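Play Kitchen Corner: Safety Checklist with Comments
Okasville Family Center, ground floor playroom
Inspection date: 2026-07-20

Each line is marked Pass, Watch, or Fail. The printed form leaves a space for comments that most people skip. I don't skip it. The last form on the clipboard had a Pass on every line and not one word in the comment column, and I find that hard to believe of a room used by children six days a week.

The inventory sheet claims 278 pieces of play food and utensils. I did not verify that number and I have my doubts about it, but checking it is a stock job and belongs on another form.

1. Play stove and sink unit
Mark: Watch
The unit is supposed to be fixed to the wall. One bracket is tight. The other turns when you push it with a thumb. The last form says "secured," which I suppose is half right. Needs a longer screw and a proper anchor. Doors open and close without pinching. Knobs don't come off with a firm pull — I tried all of them twice.

2. Table and stools
Mark: Pass
No wobble worth writing down. Underside checked by hand for splinters and old gum. There was gum. It's gone now.

3. Play food, soft
Mark: Fail
The cloth tomato has an open seam and the stuffing can be pulled out with two fingers. Somebody closed it before with a safety pin. A safety pin in a toddler toy is not a repair. Pin removed, tomato removed. The rest of the soft food held when I tugged at the seams.

4. Play food, hard
Mark: Watch
The halves that stick together with hook-and-loop dots are losing the dots. A loose dot goes straight into a mouth. I took out 8 pieces. The Fuketti catalog describes the dots as "permanent." They are not, at least not after a year of being chewed.

5. Toy knives and other cutting toys
Mark: Watch
These get the least attention because everyone assumes a plastic knife can't hurt anyone. Maybe so. I still want the edges felt, the tips looked at, and the handles checked for cracks, one knife at a time. The red one has a wide, flat blade with a squared-off tip, and that's the shape I want to see in this room. Anything with a point goes out, whatever the packaging says about ages.
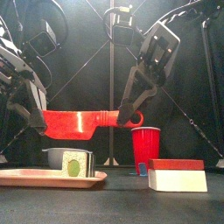 6. Handles, rings, and holes
Mark: Watch
The form treats this as part of line 5. It shouldn't. The red knife's handle ends in a round loop with an open hole, and open holes are where small fingers go. The test is simple: try the hole against a child-size finger gauge, and if it goes in and drags on the way out, the toy is a problem. We don't own a gauge. The form has asked for one since it was written, and every earlier inspector ticked the box anyway. I have left it unticked until we get one.
Ridges on handles also collect whatever was on the last pair of hands. Use a brush on the raised rings. A wipe slides over the tops and leaves the rest.

7. Pots, pans, and lids
Mark: Fail
One small metal pan has a curled rim with a burr on it. It caught my sleeve, so it would catch a lip. Out. Lids are fine. The Portela set, which cost more than the others, is the one with the burr.

8. Cleaning record
Mark: Fail
The log says everything is washed after every session. Over 26 sessions are listed in the same handwriting and, as far as I can tell, the same pen. I'd rather see three honest entries. Starting in August, whoever does the washing should initial it at the sink — before going home, while they can still remember what they washed.

9. Storage bins
Mark: Pass
Lids are light and have air gaps. No cracked corners. Labels are peeling but that's a looks problem.

10. Floor mat
Mark: Watch
One corner lifts. Tape was tried and the tape is now what people trip on. Brernen sells a mat with a beveled edge that claims to lie flat forever. I'd want to walk on it first.

Follow-up
Bracket (line 1): before the next session.
Finger gauge (line 6): order it and put it in the inspection box, where it can't wander off.
Burred pan, tomato, and loose-dot food: bagged and labeled, shelf 131 in the supply room. Please don't put them back out because the bins look empty.
Mat corner: pull up the tape now, decide on a replacement later.

Overall mark: Watch. I was asked if this could be a Pass with notes. No.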